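4.2 Emptying the drum

Of all the steps in a household wash, unloading has attracted the least scholarly attention, and after two seasons of reading laundry diaries we can report that it attracts little from the people doing it, either. The 1,901 diary entries collected in Irnden and Drulcombe describe sorting with some passion and folding with open resentment. Unloading is usually given a single verb. "Took it out" is the commonest entry in the Drulcombe set, followed by "took it out (late)."

The brevity hides a fair amount of work. A front-loading drum sits low, and in a stacked pair the machine people bend to most often is the lower one. The person unloading has to reach through a round opening, find an edge of something, and draw it forward without bringing a sleeve of something else along with it. Respondents in the Forkstead pilot called this last event "the rope" and regarded it as a personal insult. Sheets were the worst offenders, and fitted sheets were spoken of in terms we have left out of the appendix.

Where the basket goes is a matter of firm household doctrine. We coded two main positions: on the floor in front of the open door, close enough that a dropped sock lands in it, and off to one side, where it does not. Those who favored the floor position (Figure 3) tended to pull items forward to the rim first and let them down from there. Those who favored the side position carried each armful across and reported more socks on the floor, which they blamed on the socks.

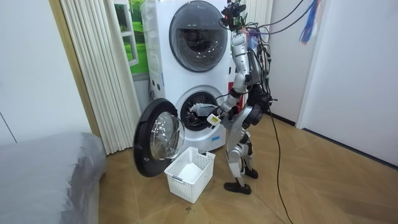 Figure 3. Unloading the lower machine of a stacked pair, with the basket on the floor in front of the open door.

The door itself deserves a word. Once open, it takes up floor space that most utility closets do not have to spare, and the side it swings to decides where a person can comfortably stand. In the Rivera apartments, where the hinge side had been settled by whoever installed the machines, residents had built their whole routine around it and were startled to be asked. One had moved a shelf, a hook and eventually the cat's dish before it occurred to her that the door might be the problem.

Height matters too, though less than we expected when we wrote the grant. Bezawit Araya, who coded the September interviews, found that complaints about bending clustered at the end of the load. The first few pieces come out easily. The last one is at the back, small, and stuck to the top of the drum, and it is the one that gets mentioned at dinner. Nearly 90 entries refer to an item found during the following wash, most often a washcloth, and in one household the same washcloth on 2 occasions.

We had planned to treat unloading and carrying as a single step, as earlier coding schemes do. The diaries argued against it. People stop between the two - to answer the door, to look for the other basket, to decide that the load can sit a while - and the pause can last until morning. Section 4.3 takes up the pause.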